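Home Rulebooks Boxed Sets Dice Accessories Downloads Contact

Tirnano: Core Rules, Second Printing

Softcover, black and white interior, 100 pages. Product code VM-2461. Published by Venosham.

Tirnano is a tabletop roleplaying game of river trade and survey work in a flooded country. Players take the roles of a barge crew under contract to the Costosetti, a merchant house that owns most of the locks and very little of the land between them. The rules cover crew creation, travel, cargo, disputes, injury, and the upkeep of the barge. Combat is included and takes up four pages.

The second printing contains the full text of the first with errata applied. Page references have been corrected throughout. The index has been rebuilt. Owners of the first printing do not need to replace their copies; the changes are listed in a free document in the Downloads section.

System

All tests use a single 20-sided die. The player adds a skill rating from zero to six and compares the total with a target set by the water conditions, the load, or the opposition. A result that meets the target is a success. A result that misses by three or less is a success with a cost, and the cost is drawn from the table for that skill. Each skill has its own table, and no table is longer than half a page.

There are no hit points. Injuries are written on the crew sheet as short phrases and each one raises the target of related tests until it is treated. A character with four untreated injuries is out of play until the barge reaches a town. Death occurs only on a fifth.

Skills are divided between the person and the post. A pilot who leaves the wheel keeps the personal skills and loses the post skills, which pass to whoever takes over. This means that crews can be rearranged in the middle of a session, and small groups can cover all six posts by moving between them. The first printing was unclear on whether a post could stand empty. It can. Tests against an empty post are made with a rating of zero.

Travel

The river map is divided into reaches. Each reach has a depth, a current, and a traffic rating. The referee rolls once per reach and reads all three results from the same die. Travel through a reach with no event takes less than a minute at the table. The barge log on the back of the crew sheet has room for 28 reaches, enough for a full run from the upper locks to the delta and part of the way back.

Seasonal changes are handled by a card laid over the edge of the map. In high water the depth column shifts up one row. In low water it shifts down one row and the grounding rules apply. Ice is covered in an optional section and should not be combined with the optional rules for night travel, which assume open water.

Cargo and Contracts

Cargo is tracked in holds, with no weights to add. A standard barge has eight holds. Goods are fixed, wet, live, or sealed, and each type restricts what can be stowed next to it. Contracts state a cargo, a destination, and a deadline in reaches. Late delivery lowers the crew's standing with the Costosetti by one step. Standing affects the lock fees, the quality of the contracts offered, and whether a lock keeper will open after dark.

Crews may also carry private cargo. The rules for inspection use the traffic rating of the reach, so a busy stretch of river carries a higher risk of a search. Referees who prefer a campaign without smuggling can remove this section with no effect on the rest of the book.

What Is Needed to Play

— The core rules
— One 20-sided die per player, or one for the table
— Tokens or counters in two colors
— A crew sheet for each player (page 97, may be copied for personal use)
— Pencils

The game supports a referee and two to five players. A session covering one contract runs to three hours with a group that knows the rules. Miniatures and a grid are not used. The river map can be placed in the middle of the table or kept by the referee.

Counters are drawn blind during the lock procedure, so the container should be opaque and wide enough for a hand. A bag also works. 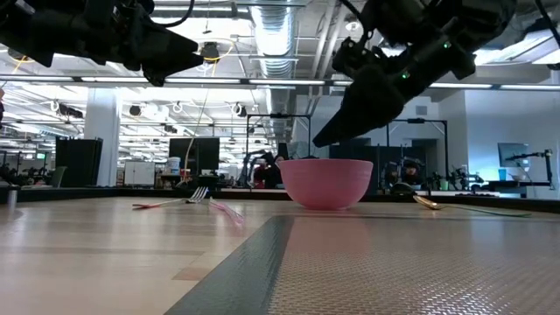

The lock procedure itself has been rewritten for this printing. In the first printing, counters were returned after each draw, and long lock flights could stall. Counters now stay out until the crew clears the flight or turns back. The odds on a single lock are unchanged. On a flight of four or more, the later draws depend on what has already come out, and players are allowed to keep the drawn counters in view.

Compatibility

The Van Wyk Survey, a campaign set on the northern tributaries, was written for the first printing and can be run with the second. Two target numbers in its third chapter should be lowered by two to match the corrected grounding table. The February revision of the campaign already includes this change.

The boxed set of reach cards is compatible with both printings. The older screen is not, as its injury panel shows the superseded table.

Availability

The second printing is in stock as of April 2024. A PDF copy is included with each order placed directly with Venosham — the download link is sent with the shipping notice. Copies bought from other stores do not include the PDF, which can be purchased separately.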